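Pricing the Nullcombe Prints: What Happens to Value When an Edition Is Larger Than Stated
Fikri Lumbantobing and Yusri Purba
Project report, submitted 8/16/25

Our project looked at one series of screen prints, the Nullcombe set, sold through the Gralside auction rooms. The series was announced as an edition of 489. A later catalog by the dealer Ghoneim listed extra proofs that had never been numbered. We wanted to know if buyers paid less once the catalog came out.

We read sale records going back to 2000 and kept only lots with a clear condition note. Prints sold with a frame were put in a separate group, as the frame can change the price.

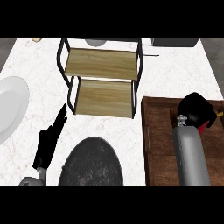

Filed under: Art Market / Student Work

Results

Prices for numbered prints held steady after the catalog. Unnumbered proofs did worse – two of them failed to sell at Gralside and were returned to their owners. The Pultidholm sale in November was the exception, with five proofs going above the high estimate. All five came from the same collection, and we think its reputation helped.

Limits

Private sales are missing from our data. Fikri wrote to Ghoneim asking for dealer prices but did not get them in time. Yusri checked the condition notes a second time and moved one lot to the framed group.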